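Pay-by-weight trash fees: does anyone believe the 500 pound number?

jundov_left
Apr 11, 2025
Our town wants to move from a flat trash fee to charging by the bag. The pitch rests on a consultant report from Zondia saying households in towns that switched threw out up to 500 pounds less a year. Less than what? The report never gives the starting point. I asked at the hearing and got a brochure.

Kevin Ayala
I read the same report. The number comes from the best town in their set. The middle of the pack looks a lot less exciting, and you have to dig through the appendix to find it. Still, the direction is the same everywhere. People put out less when they pay for it.

jundov_left
They put out less in the official bag. Where does the rest go?

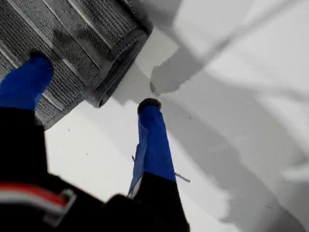 My brother-in-law lives two towns over and his office dumpster filled up with kitchen trash the month their fee started. No study is going to count that as household waste. It just moves to a different column.

Ginside
So one dumpster beats a report now? I'm no fan of Zondia, but dumping has been looked at plenty. You get a bump at first and then most of it settles down once recycling pickup gets better.

jundov_left
"Most of it." Who measured that, and who paid them?

rcordier
Different complaint. I don't care whether it works on average. A family with 2 kids in diapers can't cut back the way a retired couple can. A bag fee is a flat price on something poor families have less room to change. If the money came back as a rebate I'd think about it. The draft has no rebate in it. I checked twice.

Kevin Ayala
There is a rebate, section 8.

rcordier
Section 8 says the town "may consider" one. Come on.

Kevin Ayala
Fair. I read that too fast. 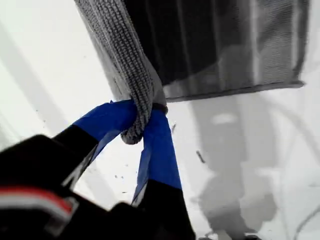
Blue tape on the gripper fingers

Gilles B
I worked on a fee like this one and I'll say what bugs me about both sides. The savings got oversold and so did the dumping. Ours did cut what went to the landfill, by less than promised. Then the hauler raised its price per ton and the savings went away in four years. Look at the hauling contract before you argue about behavior.

Ginside
That's a contract problem. It doesn't mean the fee failed.

Gilles B
Tell that to the people who got the bill.

jundov_left
Does anybody have our hauling contract? The town site has a dead link.

rcordier
Ask the clerk for it in writing. The vote isn't until September, so there's time for them to drag their feet.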